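Forum Cavaliers de l'Ouest
Pensions, écuries et enseignement

Sujet : Prasby passe à 575 euros, vous restez ?

paille_et_foin
Bonsoir à tous. La lettre est arrivée dans les casiers : le box paille avec paddock à Prasby passe à 575 euros par mois à partir de mars. Le carnet de leçons n'est plus compris, il devient « optionnel », mot charmant qui veut dire payant. Ma jument a six ans de maison là-bas et elle déteste les déménagements encore plus que moi. Vous feriez quoi ?

Bidet28
Je ferais mes cartons. À ce prix-là j'espère que le foin est servi sous cloche.

Colette Moulin
Je ne suis pas d'accord. J'y suis depuis l'ouverture du manège couvert et je n'ai jamais retrouvé un sol pareil. Les sorties au paddock sont faites même quand il pleut de travers, les abreuvoirs sont propres, et quand Lucero a fait sa colique à onze heures du soir, quelqu'un marchait déjà avec lui quand je suis arrivée. Ça se paie. Pas forcément avec le sourire, mais ça se paie.

paille_et_foin
Colette, je ne critique pas les soins. Je critique d'avoir appris la nouvelle entre deux licols, sur une feuille pliée en quatre.

Bidet28
Le sol, parlons-en. Il est arrosé quand il y a un stage. Le reste de l'année on travaille dans un nuage, mon cheval ressort gris alors qu'il est bai. 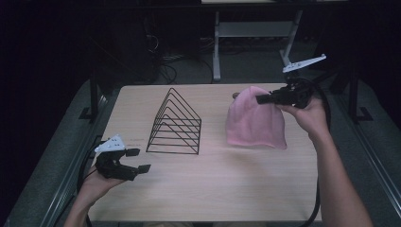

Enseignement et stages

galop_tranquille
Je me permets, puisqu'on parle des stages. J'ai fait celui de Rochelle Ormsby à l'automne, travail à pied le matin, monté l'après-midi, 300 euros avec le box. J'y allais pour apprendre l'épaule en dedans, j'ai surtout appris que je tenais mes rênes comme un cabas. Elle a passé vingt minutes sur mes mains et pas une seule sur mon cheval, qui a trouvé ça très bien.

Colette Moulin
Elle est excellente. Sévère, mais elle explique.

Bidet28
Elle explique surtout à ceux qui ont déjà compris. Ma fille est sortie de la carrière sans savoir si elle devait avancer ou ralentir. Le cheval non plus, il a fini par s'arrêter devant le seau.

galop_tranquille
C'est quand même une décision.

sangle_noire
Pour revenir à la question : j'ai quitté Prasby l'an dernier pour Prerkness. 356 euros, pré avec abri, foin à volonté, une carrière qui draine correctement. Pas de manège, pas de douche chaude, et les toilettes sont une expérience. Finero a perdu son ventre de notable et ne tique presque plus. Moi j'ai acheté de meilleures bottes.

paille_et_foin
Et pour les cours ? Il y a un moniteur sur place ?

sangle_noire
Non, il faut faire venir quelqu'un. On se regroupe à quatre – quand les quatre sont d'accord sur l'heure, donc rarement.

Colette Moulin
Ajoute les déplacements, le carburant, les hivers sans manège, et on en reparle. J'ai fait le calcul pour Lucero, l'écart fond vite. Et un cheval habitué au box ne passe pas au pré du jour au lendemain, il faut une vraie transition.

sangle_noire
Bien sûr, j'ai commencé par les journées seulement, puis les nuits quand il faisait doux. Il a boudé, il a maigri un peu, il s'est fait un copain poney. Je ne dis pas que ça convient à tous.

Bidet28
Moi je le dis.

paille_et_foin
Merci pour les réponses. Je vais visiter Prerkness avec mes bottes les plus laides, et demander en parallèle si Prasby accepte une demi-pension pour ma jument. Sangle_noire, il reste de la place au pré des juments ?

sangle_noire
Deux places le mois dernier. Je t'envoie le numéro en message privé, appelle plutôt après 19 h, avant elle est au tracteur et elle n'entend rien.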